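3.2 How applicants read a job ad

I should say up front that I came to this question sideways. I was sitting in on mock interviews at Gromville for a different project altogether (rostering, of all things) and I kept hearing the same complaint in the tea room afterwards. People weren't worried about the interview. They were worried they'd applied for the wrong job in the first place, and they only worked that out when somebody across the table asked them why they wanted it.

So for this part of the study I went back to the ads themselves. We had 83 of them, all for junior medical positions, all pulled from the public recruitment pages of Gromville, Zetham and Esquivel health services during the one October intake. I read every one, which I don't recommend doing in a single sitting. A fair few are the same document with the hospital's name swapped over, and in one case the swap had been missed in the second paragraph, so that Zetham was cheerfully inviting doctors to enjoy the lifestyle on offer in Esquivel.

What I wanted to know was pretty simple. When a doctor who trained overseas opens one of these ads, which bits do they read, in what order, and what do they think the words mean? I asked 19 participants to read aloud and tell me whatever crossed their minds. No prompts from me, apart from the odd "keep going" when someone fell quiet.

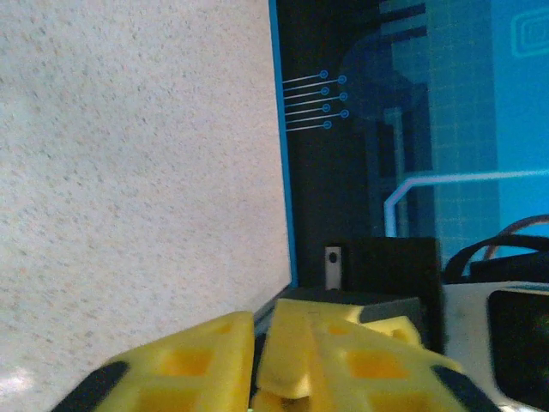
Nearly everyone went to the selection criteria first. I'd expected the salary, or the closing date, and I was a bit chuffed to be wrong because it made the analysis far more interesting. They read the criteria slowly and often twice. Then came the trouble, nearly always in the same spot: the line between "essential" and "desirable". Several participants treated the desirable list as a second essential list and ruled themselves out on the strength of it. One had a perfectly good run of emergency terms behind her and still closed the ad, because "experience in a regional setting" sat under desirable and she didn't have any. I found that hard to sit through without saying something!

The other sticking point was local experience. Ads ask for it in all sorts of ways, and I'd lumped them together in my first round of coding, which was lazy of me. "Recent Australian experience" and "familiarity with the Australian health care system" are very different requests. The first can only be met by having worked here. The second could be met, at least in part, by an observership or some solid reading, and a couple of people said as much while they were going through the page. Most didn't notice the difference, and I can't blame them when the two phrases turned up in the same ad, a few lines apart, as though they were interchangeable.

I've split that code in the final scheme (see Appendix 2) and re-coded the lot. It was a dull fortnight but the results hang together much better for it.

Figure 5. Kuturo

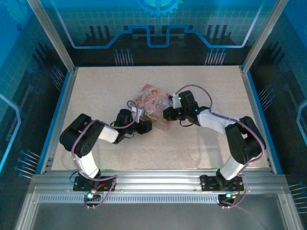

Then there's the contact person. Every ad has one, generally at the very bottom, with a line inviting enquiries. Ask a local graduate and they'll tell you that you ring that number, full stop. It's how you find out whether there's an internal candidate and what the unit's really short of. My participants read the same line as a courtesy, a bit like "have a nice day", and hardly any of them said they'd ring. A few were worried it would look pushy, or that a nervous phone call would count against them before their application had even been opened. I did ask about this at the end of each session, once the reading was done, and the answers were remarkably alike. Where they'd trained, you didn't ring the boss.

I'm wary of making too much of this. These were people who'd agreed to spend an afternoon with me talking about job ads, so they were keen and mostly confident speakers, and I suspect the doctors who struggle most with this material never saw my flyer. Reading aloud does odd things to people as well. You slow down, you perform a little, you comment on a line you'd usually skip. I tried to get at that by having participants go back to two ads silently and simply mark what they'd looked at, and the marks lined up with the spoken sessions reasonably well, though people paid a lot less attention to the blurb about the town (fair enough, it's usually a beach).

Application length is treated separately in the next section, along with the cover letters, as I'd coded those on a different sheet and it seemed silly to force them in with the ads.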